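Flindora Table Notes is a folder of short text records about everyday plates, bowls and cups and where they get put when they are washed. The records cover kitchens of ordinary size. Nothing in here is a catalog of collectible china, and nothing has been appraised.

Version 14 replaces 13. If you used 13, reread the section on color words before you merge anything.

## What's in the folder

- `plates.csv` has one row per plate
- `bowls_cups.csv` has one row per bowl, cup or mug
- `racks.csv` has one row per dish rack or drying mat
- `placements.csv` links a dish to a rack, with a position
- `words.txt` is the list of allowed terms
- `changes.txt` is the change log, newest first

There are 947 rows in `placements.csv`. The other files are shorter. Everything is UTF-8 with commas as separators, and text fields that contain a comma are quoted.

The older kitchen lists came from the Hidov set and the newer ones from Gebretsadik. Both had their own column names. Those have been dropped, and the `source` column tells you which list a row came from. Rows typed up in Erville have `erville` there instead.

## Columns in plates.csv

| Column | Meaning |
|---|---|
| `plate_id` | Letter P and a number |
| `source` | `hidov`, `gebretsadik` or `erville` |
| `color` | One term from `words.txt` |
| `shape` | `round`, `oval`, `square`, `other` |
| `depth` | `flat`, `shallow`, `deep` |
| `surface` | `smooth`, `ribbed`, `embossed`, `unknown` |
| `print` | `none`, `pattern`, `picture`, `text`, `picture+text` |
| `print_text` | The words as printed, capitals kept |
| `size_class` | `small`, `medium`, `large` |
| `notes` | Free text, 200 characters at most |

Size class is judged against the other plates in the same kitchen, so a large plate in one household can be a medium one in the next. Don't compare it across kitchens. We looked at adding a measured diameter, but too few of the source lists had one and the column would have been mostly blank. 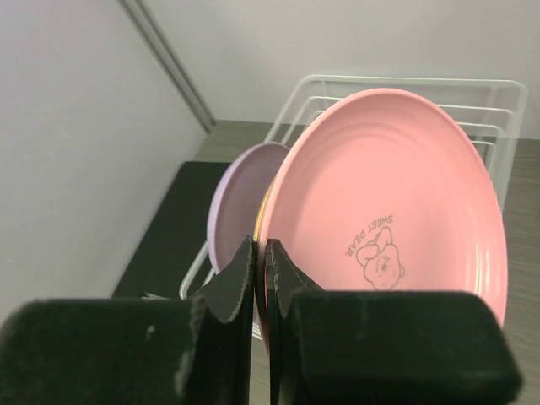

Printed plates take the most care when you fill in a row. The `print` and `print_text` columns describe the dish itself, so it makes no difference which way up the plate is standing when you read it. A pink plate with SWEET BEAR over a bear's head gets `picture+text`, and `print_text` is `SWEET BEAR` even when the plate is in the rack with the lettering upside down. The bow on the bear goes in `notes` if you want it recorded. The raised rings go under `surface` as `ribbed`, and they have no effect on the `print` value. If a plate has lettering you can't make out, put `text` or `picture+text` as usual and leave `print_text` blank. Please don't guess at missing letters.

## Color words

Earlier versions let people type any color they liked, and we ended up with salmon, rose, blush and pink for what may well have been the same plate. There are now 15 allowed terms. Salmon, rose and blush all become `pink`. Lavender, lilac and pale purple all become `lavender`, and `purple` is kept for the darker shades. Cream and ivory become `cream`. Off-white was split between `white` and `cream` by hand, row by row, and a few of those calls could go either way.

For a plate with a rim in a different shade, use the color of the main surface and mention the rim in `notes`. A plate that is truly two colors, half and half, is `multi`.

## Racks and positions

`racks.csv` has the rack color, the material and the number of tiers. Material is `wire`, `plastic`, `wood`, `cloth` or `other`. Cloth means a towel or a mat laid on the counter. We don't record what metal a wire rack is made of, and coated wire is still `wire`.

In `placements.csv` the `position` column is one of these:

- `upright` for a plate standing on its edge between dividers
- `leaning` for a plate propped on another dish or on the side of the rack
- `flat_up` or `flat_down` for a plate lying down, by which side faces the ceiling
- `stacked` for a plate lying directly on another plate

An upright plate that touches its neighbor is still `upright`. Use `leaning` only when it would slide down if the other dish were taken away. The neighbor's ID goes in `next_to`. If there are two neighbors, separate the IDs with a semicolon.

## Known problems

- Some Hidov rows have `surface` set to `unknown` because that list never asked about it.
- Saucers are in `plates.csv` with `size_class` set to `small`. They should probably have their own file.
- Lids are missing entirely.
- Dishes that came in matching sets have separate rows, with no column to tie them together.
- Roughly 200 placement rows have no `next_to` value even though the rack had other dishes in it.

## Sending corrections

Send the ID, the column, the old value and the new value, one correction per line. Corrections get merged on Tuesday, and `changes.txt` is updated at the same time. New color terms need a change to `words.txt` first, so send those separately.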